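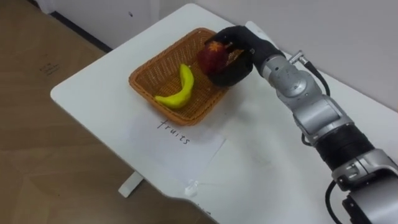 Banana and the dark red fruit, the one lying in the basket, the other held just above its floor.

9/29/24. Notebook, sorting table. Entry by L. Lacroix, for Dong-geon, Soledad, Eero and whoever opens up next.

Purpose of the day: settle the table layout for the two-basket sort and write it down, so that it stops changing with whoever sets up. Until now the baskets went wherever there was space and the labels lived in the drawer.

Furniture. Two white Livby tables, end to end along the wall. I leveled the near one at the foot before starting. The tops differ slightly in height at the join and I have not corrected that. Do not set a basket across the join, it rocks. The rounded corners make the tables awkward to measure from, so all positions below are taken from the straight part of the front edge.

Baskets. Woven, orange-brown, sloped sides. I compared them with the clear Pasteo trays we had in the spring. The trays are easier to wipe and stack better, but they slide on this tabletop at the least push. The baskets stay put. The weave catches crumbs and paper bits and needs to be turned over and tapped out before each session. Eero wants liners. I would wait. A liner hides the bottom and bunches up in the corners, and then the fruit leans on the folds.

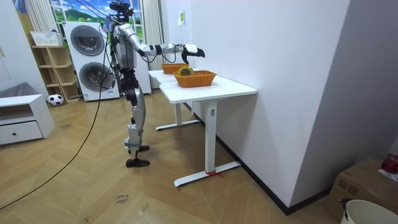
Clearance between the tables and the walkway is adequate for one person to pass with a basket in hand. Two people cannot pass. Anyone resetting the table should come in from the window end and leave the same way.

Basket position: long side along the table, set back from the front edge by 200 mm, measured to the near rim. At less than that there is no room for the label sheet. Much more and the far rim gets hard to reach over. I tried both and went back to 200.

Labels. Plain white paper, handwritten, black ink, lowercase, one label per sheet. Printed labels were proposed (Soledad) and I have no objection, but the pen is here and the printer is upstairs. Letters should be spaced wide. My first attempt was cramped and had to be redone. The sheet goes flat on the table in front of its basket, with the near rim allowed to sit on the top edge of the paper. That holds the back. The front gets a small piece of clear tape. Do not tape all four sides, the sheet then buckles when the basket is nudged.

Torn sheets are fine as long as the word is whole. Replace a sheet when the crease runs through the writing.
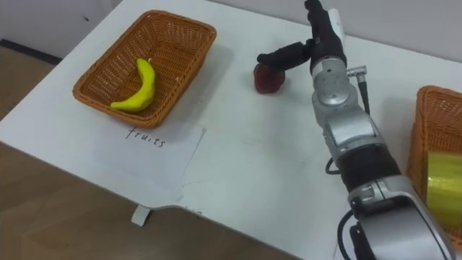

Fruit. All pieces from the Peng play set. The banana is the easy one: light, bright, clear against the table and against the weave. It rests on its side in a stable way and tends to stay where it is put. The small red one is less convenient. It is rounded, and on a bare table it needs to be set down on its base and let go of slowly. Against the white top it shows well. At the bottom of a basket it is darker than I would like, particularly on the near side where the wall shades it. Gaëtan calls it a plum, Eero calls it an apple. For the log please write "red fruit" and leave it there.

Starting positions. Fruit to be sorted starts in the open middle of the table, to the right of the fruits basket. Red fruit nearer the basket, banana further right and slightly closer to the front. Leave a clear gap between them. When they start touching, moving one turns the other and the start position is lost.

Fruits go left. This is now fixed. In earlier sessions the side was swapped on alternate days and two log pages had to be thrown out because the side was not recorded.

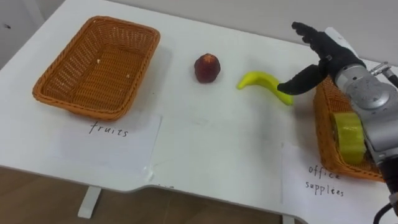 Reset procedure, short form:

Empty both baskets, tap out.
Check the set-back with the steel rule.
Check that the label sheets lie flat, press down the tape.
Red fruit on its base, banana on its side.
Note the time and initial the page.

Replacement baskets: Pestitau quotes 3,050 for the full batch, delivery included, in the same weave. Too many for us. I have asked whether they will split it. No answer yet.

Open points:
Height difference at the table join. Dong-geon has the shims.
A second set of labels, to be kept flat in a folder and out of the drawer.
Whether the tape leaves residue on the tabletop. I will lift one piece next session and look.
Eero to bring one liner so we can try it once and close the subject.

LL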